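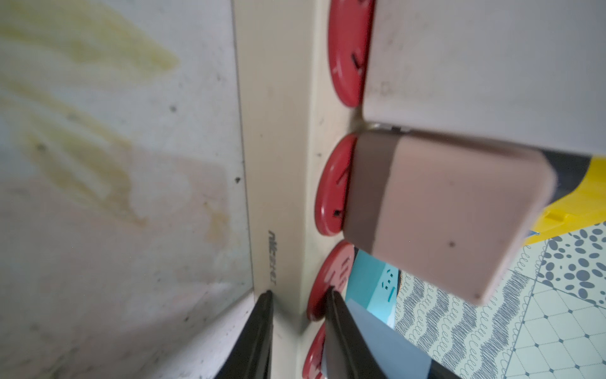 붉은색 원형 콘센트가 달린 크림색 멀티탭. 플러그 두 개가 꽂혀 있다.

대문 | 분류 | 최근 바뀜 | 임의 문서 | 도움말

멀티탭

멀티탭은 벽면 콘센트 하나에서 전기를 받아 여러 개의 기구에 나누어 공급하는 이동식 접속 기구이다. 한국의 법령과 규격 문서에서는 이동형 콘센트, 연장선 등의 용어가 함께 쓰이며, 일상에서는 멀티탭이라는 말이 가장 널리 통한다. 영어권에서는 파워 스트립(power strip)이라고 부른다. 한국어의 '멀티탭'은 여러 개를 뜻하는 '멀티'와 접속구를 뜻하는 '탭'을 합친 말이다.

구조

일반적인 멀티탭은 긴 몸체와 전원 코드, 코드 끝의 플러그로 이루어진다. 몸체 안에는 금속 도체가 길이 방향으로 놓이고, 각 접속구의 단자가 여기에 병렬로 연결된다. 따라서 어느 자리에 꽂아도 같은 전압이 공급되지만, 전체 전류는 하나의 전원 코드를 지나게 된다.

접속구의 모양은 나라마다 다르다. 한국에서는 접지 단자가 양옆에 있는 둥근 매입형이 표준이고, 일본과 북미에서는 납작한 날 두 개가 들어가는 형식을 쓴다. 여러 규격의 플러그를 받도록 구멍을 복합형으로 만든 제품도 있으나, 접촉이 헐거워지기 쉬워 나라에 따라 판매가 제한된다.

몸체는 흰색이나 베이지색 계열이 많다. 접속구를 몸체와 다른 색으로 만들기도 하는데, 붉은색 접속구는 병원이나 전산실에서 비상 전원 계통을 구분하는 표시로 쓰이는 경우가 있다. 다만 가정용 제품의 색은 대개 디자인에 따른 것이며, 색만으로 용도를 판단할 수는 없다.

종류

스위치에 따라 무스위치형, 전체 스위치형, 개별 스위치형으로 나눈다. 개별 스위치형은 접속구마다 전원을 따로 끊을 수 있어 대기전력을 줄이는 데 쓰인다. 과부하 차단형은 정해진 전류를 넘으면 내부 차단기가 작동하여 전원을 끊는다. 서지 보호형은 순간적인 과전압을 흡수하는 소자를 갖춘 것으로, 컴퓨터와 음향 기기에 주로 연결한다. USB 충전 단자를 몸체에 더한 형태도 흔하다.

설치 방식으로는 바닥에 놓는 것, 벽이나 책상 밑면에 나사로 고정하는 것, 책상 상판에 매립하는 것이 있다. 작업장에서는 코드를 감아 보관하는 릴형을 쓴다.

플러그와 간격

접속구의 간격은 일반 플러그의 크기에 맞춰 정해지므로 어댑터 일체형처럼 몸체가 큰 플러그를 꽂으면 옆자리를 가리는 일이 있다. 이를 피하기 위해 간격을 넓히거나 구멍을 비스듬히 배치한 제품이 나와 있다. 큰 플러그를 끝자리에 두고 작은 플러그를 가운데에 두는 방법도 쓰인다. 플러그를 뽑을 때는 코드를 당기지 않고 플러그 몸체를 잡는다.

생활용품 연구자 디테 트라스타르도티르(Ditte Þrastardóttir)는 가정 내 배선 습관을 다룬 소책자 《Wenwood 주택의 전기》에서 200가구를 살폈다. 이 가운데 19가구는 한 멀티탭에 다른 멀티탭을 이어 쓰고 있었으며, 대부분 책상과 텔레비전 주변이었다.

정격과 사용 한도

멀티탭에는 정격 전압과 정격 전류가 표시되며, 두 값을 곱하면 사용할 수 있는 최대 전력이 나온다. 연결한 기구의 소비전력을 모두 더한 값이 이 한도보다 작아야 한다. 예를 들어 960W 전기난로와 25W 스탠드를 함께 켜면 합계는 985W이다. 전열기구, 에어컨, 건조기 등은 소비전력이 커서 벽면 콘센트에 직접 연결하도록 권장된다.

멀티탭에 또 다른 멀티탭을 연결하는 것을 흔히 문어발식 사용이라고 한다. 코드를 묶은 채로 쓰거나 가구와 카펫 밑에 눌러 두면 열이 빠지지 않아 피복이 손상될 수 있다.

관리

접속구와 플러그 사이에 먼지가 쌓이고 습기가 더해지면 표면을 따라 전류가 흐르는 트래킹 현상이 생길 수 있다. 청소할 때는 벽면 콘센트에서 전원 플러그를 뽑은 뒤 마른 천이나 솔로 먼지를 턴다. 쓰지 않는 접속구에는 안전 덮개를 끼운다. 물걸레나 세제를 접속구에 직접 대지 않는다.

플러그가 헐겁게 빠지거나 몸체가 변색된 것, 만졌을 때 뜨거운 것은 사용을 중지한다. 교체 주기는 사용 환경에 따라 다르며, 겉이 멀쩡해도 내부 단자의 탄성은 오래 쓸수록 약해진다.

같이 보기

콘센트
플러그와 소켓
누전차단기
대기전력

공유 4 | 댓글 2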